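In Praise of the Round Brown Chair

I have owned nine-hundred-page books on interiors that never once mentioned the tub chair with any affection. It gets filed under "occasional seating," as if you might sit in it at Easter. I want to put in a word for it, and for the cushions that go with it, because I think the two together are the best thing you can do for a plain room. 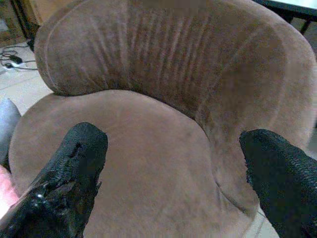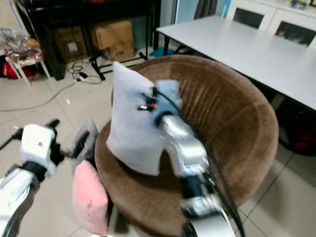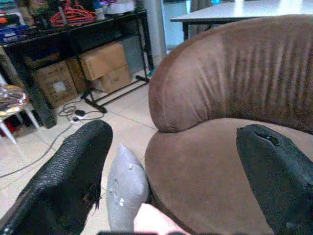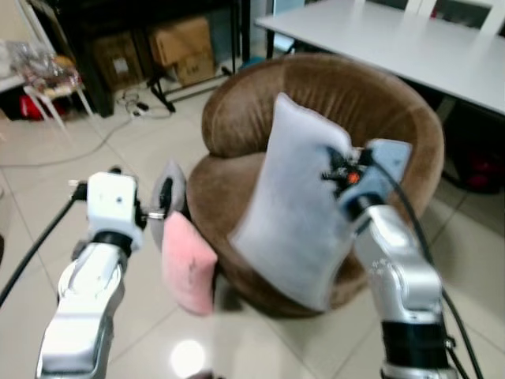
A round brown tub chair with a pleated back; cushions in pale pink and off-white in the second and fourth pictures.

Start with the shape. A square armchair tells you how to sit: back against the back, arms on the arms, feet on the floor. A tub chair has no opinion. You can sit sideways in it with your knees up, you can curl into the curve like a cat, you can perch on the edge to tie your shoes. My friend Radu Nistor read the whole of a 700 page history of the Danube in one, and he swears he never sat the same way two evenings running. I believe him! I have seen him in it, and at one point his head was where his feet should have been.

Then there's the brown. I know brown had a bad couple of decades. People painted over it, threw covers on it, put it out on the curb. But a soft brown with a nap to it is a wonderful thing to look at, because it's never one color. Run your hand across it and you leave a lighter stripe, run it back and the stripe goes away. It marks a bit, yes. It gets a sheen along the top where people lean and touch it on the way past, and I wouldn't brush that out for anything. A chair with no marks on it is a chair in a showroom.

And those pleats! I could go on about the pleats for a page. A plain curved back can look like a bucket, and all it takes to fix that is a run of narrow folds on the inside, where they catch light and shadow all day long. Mine is a Flondora, bought secondhand from a shop on Oprea Street, and at 8 in the morning, when the light comes in low from the side, the back of it looks like a plowed field.

Now, cushions. This is where I part company with my brother-in-law, Sebastian Chiriac, who believes a chair should have one cushion or none and who takes the extras off and stacks them on the floor every time he visits. He has a point about big ones. A large cushion in a small round chair takes up the room you were going to sit in. But his rule is too strict. Two or three small ones, in pale colors that have nothing to do with the chair, are exactly right. Pale pink against brown is lovely, like the inside of a shell. Off-white wakes the whole thing up. I would steer clear of brown on brown, and I'd steer clear of anything with beads, unless you enjoy finding the pattern printed on your arm afterward.

How you put them in matters too, and I have changed my mind on this over the years. I used to line them up along the back like people waiting for a bus. It looks stiff, and in a round chair they slide together into the middle anyway. These days I stand one up against the inner curve with a corner pointing to the ceiling, push my fist into it so it creases and settles, and let the others lean wherever they land. It takes a few seconds. I do it on my way to bed – a silly habit, maybe, but it's very nice to come down in the morning to a chair that looks ready for somebody.

One more thing in its favor: a tub chair looks good from behind. Most armchairs have to be shoved against a wall to hide a dull flat back. A round one can stand out in the middle of a tiled floor, with a table behind it and space to walk all the way round, and it holds its own. When we rented the small place at Skavside, ours stood out in the open like that for a whole winter, and the room felt bigger for it.

So if you see one at a yard sale this April, a bit rubbed along the rim, please sit in it before you walk on. Sit in it sideways. Then go home and find it a pink cushion.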